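Lustitz Parish History Group
Minutes of the meeting held 23/10/2018

Present: 14 members, and a warm welcome to those who braved the rain. Apologies were received from 5 more.

The July minutes were agreed after a small correction — the Plenow outing went by coach, as several people were keen to have recorded.

The old chapel register. We had a long and very enjoyable talk about the volume that begins in 1761, and whether its baptism pages should be copied out in full or simply indexed by surname. Most of us leaned towards copying in full, spelling mistakes and all, as the old spellings are half the pleasure.

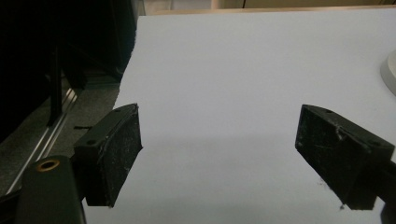 Tin-yau Kong felt that an index ought to come first, as families write in from all over asking after one name only, and a full copy could easily take us two winters. After a good deal of friendly discussion it was agreed to begin with the index, and Jui-lin Fu kindly offered to take the first 8 pages home.

Next meeting: the Wukuvden mill papers. Tea was taken at the close.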